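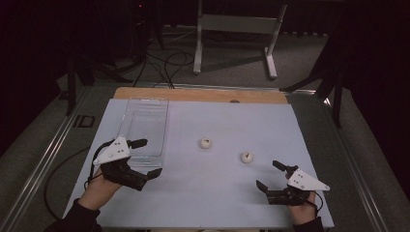
Figure 3. Ball-to-container task, seen from the operator's head. Two white balls lie on the board to the right of the transparent container; both hand-held grippers are open to the workspace.

4.2 Putting small items away

The second task family covers a chore that comes up in every kitchen drawer, toy box and packing station: small loose items have to end up inside a container. We reduce it to two balls and one clear plastic container on a flat board (Figure 3). The balls are close to ping-pong size. The operator performs the task with a pair of hand-held grippers, one per hand, so that the recorded motion is already expressed in terms of two-finger jaws and no retargeting from human fingers is required. The same jaws are mounted on the arms at test time.

The task was chosen for three properties that the cloth and dish tasks of Section 4.1 do not share. First, the items roll. A jaw that closes off center pushes a ball away before it makes contact on both sides, and the ball may travel far enough to leave the region in which the policy saw most of its training grasps. Second, the container is transparent. Its walls show up mostly as reflections and thin edges, and the board is visible through the bottom, so a policy that relies on color contrast has little to work with. Third, either hand can do the work. The container may sit nearer the left hand while the balls sit nearer the right, and the operator must choose between a long reach with one arm and the use of both.

Instructions to operators were kept short. They were told to place both balls in the container, in any order, with either hand, and to return the jaws to the near side of the board when finished. They were not told how to steady the container. Most demonstrations hold or block it with the left jaw during the drop, a strategy we did not anticipate when we wrote the protocol and which turned out to matter for the results below.

We collected 1,000 demonstrations in October at the Maninberg site. Start positions were varied by hand between episodes: the container was moved and rotated, and the balls were set down anywhere on the board that the right jaw could reach. Episodes in which a ball left the board were kept if the operator recovered it and were discarded otherwise. The collection was frozen on 04/03/2018 and no episodes were added after that point. A subset of 500 demonstrations was used for the reduced-data condition.

Two policies were trained. Mullavico takes the head view and both jaw openings as input and predicts a short chunk of future poses for both jaws. Estell uses the same input but adds an intermediate step in which the model must predict the next point of contact before it predicts any motion. Training settings were otherwise identical and are listed in Appendix B. Each policy was evaluated over 200 trials, with start positions drawn from the same ranges as in collection. A trial counts as a success if both balls are at rest inside the container when the policy stops or when the time limit is reached.

4.3 Results

Neither policy reached the level we would consider useful in an unattended setting. Estell completed more trials than Mullavico in both data conditions, and the gap was wider with the reduced set. Human operators using the same grippers rarely failed, so the hardware itself does not set the limit here. Detailed rates are given with the other task families in Table 4.

Failures fall into distinct groups. The most common for Mullavico is the rolling ball. The jaw arrives with a small lateral error, one finger touches first, and the ball moves off. The policy then repeats the closing motion at the old position, sometimes several times, before it turns toward the new one. Estell shows the same first error about as often but recovers sooner, which we attribute to the contact prediction being refreshed at every step.

The second group concerns the container. Both policies released balls on top of a wall or just outside it. These errors were concentrated in trials where the container lay parallel to the viewing direction, with one end hidden behind the left gripper. In that arrangement the near wall cannot be seen, and the model has to infer its position from the far end and the sides. Placing a strip of opaque tape along the rim removed most of these failures in a follow-up run. We report this as a diagnostic only, as containers in homes and shops do not come with tape.

A third and smaller group is a failure of coordination. The left jaw approached to steady the container and instead pushed it while the right jaw was already over the drop point. Demonstrations contain few examples of this kind and almost none of recovery from it.

4.4 Relation to real chores

Chu, the earlier single-arm system from our group, was tested on a similar task with opaque bins and cubes, and its higher reported success should be read with that in mind. Cubes stay where they are put. When we ran Chu with balls and the clear container, its success fell below that of both policies described here.

Our reading is that clearing small items into a container is within reach for items that do not roll and containers that can be seen. Loosening either condition costs more than halving the training data did. The order in which items are picked, by contrast, had no measurable effect, and we did not study it further. Timing was not scored. Completed trials took both policies several times longer than the operators, mostly in the approach phase, where the jaws slowed well before contact.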